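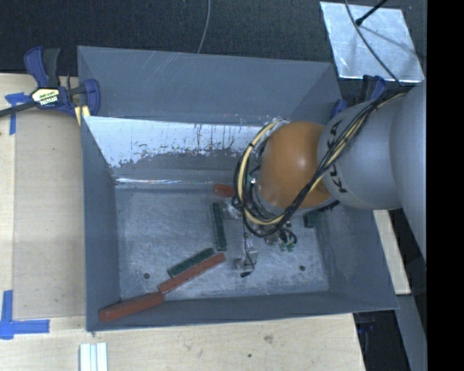

**新闻稿 | 可即时发布**

# Satent 公布四月车间杂务测评结果:机器人会捡东西了,扫帚暂时还得留着

Satent 今天公布了为期一个季度的车间与家务杂活测评结果。测评叫 Ukum,起名的人已经离职,名字的含义随他一起走了。参测的自动化方案要完成 45 项杂活,从料箱里取散件、把螺丝按长短分开,到叠毛巾、擦灶台、给垃圾桶换袋子,都是任何一个刚上班两天的学徒闭着眼睛能做、并且会抱怨的事。

结论先放在前面,方便赶稿的同行:从箱子里往外拿东西,机器已经做得像模像样;把东西放回它该在的地方,还差一截;至于叠毛巾,我们建议各位家里的人继续练习。

**为什么从箱子取料考起**

外行看料箱取件,通常会问:这也算难?Satent 测评负责人 Joaquín Mansilla 在过去三个月里把这个问题听了很多遍,回答也越来越短。

“一块长条料,平躺在箱底中央,谁都会拿。”Mansilla 说,“它要是缩在角落,一头翘着,旁边还挨着另一块,箱壁又是斜的,您就得先想好从哪边下手。人不用想,手自己就去了。机器得想,想的时候生产线在等。”

金属料箱还有另一层麻烦。箱壁会反光,相机看见一条亮边,有时当成零件,有时当成箱底,有时两样都不当,停下来请求人工协助。测评期间,请求人工协助的提示音最初是一段悦耳的钢琴,第二周起应全体员工要求改成了一声短促的“嘀”。

取件这一组任务每套方案各做 300 次。料块由人随手倒进箱里,不许摆,不许挑,倒成什么样就是什么样。工程师倒料时总忍不住倒得整齐一点,后来这项工作交给了财务部的同事,随机性有明显改善。

**成绩**

本轮共有 4 套方案完成全部项目,其中两套同意公开名称。

Szalai 的方案在取件组里表现最稳。料块散在箱子中间时,它动作利落,几乎不犹豫;料块贴着箱角时,它会先轻轻把料拨开,再回头去夹。这个动作是它自己琢磨出来的,现场观看的人一致认为很聪明,直到它花了很长时间反复拨同一块料,从左角拨到右角,再拨回来。Szalai 方面表示已注意到此现象,将在下一版中处理。

Lendetti 的方案走的是另一条路:慢,但很少失手。它在每次夹取前都要停一停,姿态颇像在超市挑西瓜的长辈。对赶节拍的产线来说,这种从容有点奢侈;对夜里没人、只求早上箱子空了的小车间来说,正合适。Lendetti 在擦拭类任务里得分也不错,前提是台面上什么也没放。台面上如果有杯子,它会擦杯子周围,杯子底下那一圈留给您。

家务部分的成绩,四家都不愿意单独列出。我们尊重他们的决定,只说几点总体情况:

- 给垃圾桶换袋子,卡在“把新袋子搓开口”这一步。Mansilla 提醒大家,人类在超市散装区也常常卡在这一步。
- 叠毛巾,四套方案都能叠。叠完的东西能不能叫叠好的毛巾,评审意见不统一。
- 把碗从沥水架放回柜子,碗的归位情况良好,柜门没有一次关严。
- 扫地这一项,机械臂抓扫帚很有把握,扫的时候则像在给地面盖章。

**关于成本,问的人最多,所以单写一段**

有几家小厂的老板来看过演示,看完都问同一句话:能不能顶一个人?

目前不能顶一个人,能顶一个人最不爱干的那部分。如果您的车间每天有一大箱料要从这头搬到那头,形状就那么几种,箱子的位置也固定,可以认真考虑。如果您的车间每天干的活都不一样,老师傅边干边骂边改,那么机器暂时跟不上,主要是跟不上改的那部分。

测评里也记了人的时间:每套方案从开箱到能干第一件活,需要有人在旁边标定位置、夹紧料箱、理线、重新理线。最慢的一套在这上面耗去长达 700 分钟,随后用很短的时间取出了第一块料,大家鼓了掌。Satent 认为这段时间应该写进所有产品手册,并且写在前面几页。

**负责人怎么说**

“每年都有人问我,家里什么时候能有个会收拾屋子的机器。”Mansilla 说,“我一般反问他,您家的东西有固定位置吗?多数人想一想,就不问了。车间好一点,车间的箱子不会半夜自己跑到沙发底下去。所以我们对车间乐观,对客厅保持礼貌。”

他补充说,自己家里的毛巾目前仍由本人负责,质量不作公开。

**下一轮测评**

Ukum 下一轮开始接受报名,项目会有调整。取件组将增加带油的零件和相互钩住的零件,后者是应 Szalai 的要求加入的,他们自信得让人有点担心。家务组保留毛巾,删去扫地,新增“把充电线从一团里理出一根”。这一项我们内部试过,人类组的完成情况同样不理想,所以评分标准还在商量。

参测方案需自带夹爪和备用线缆。料箱、料块、工作台和夹具由 Satent 提供,咖啡也提供,但咖啡机不接受自动化改造,这一条已写入场地规则,去年有过先例。

完整的分项结果、评分细则和倒料规程可向 Satent 新闻联络处索取。需要到现场看取件演示的媒体,请提前说明人数,并请在上午 10 点以前到达。下午的场次留给调试,观感不适合发稿。

**关于 Satent**

Satent 从事自动化设备的独立测评,服务对象为中小型制造车间和对家务抱有幻想的个人。公司不生产机器人,也不销售机器人,办公室的地由员工轮流扫。

**媒体联系**

Satent 新闻联络处
测评事务联系人:Joaquín Mansilla
来信请在标题注明“Ukum”,未注明的会被分到售后,而我们没有售后。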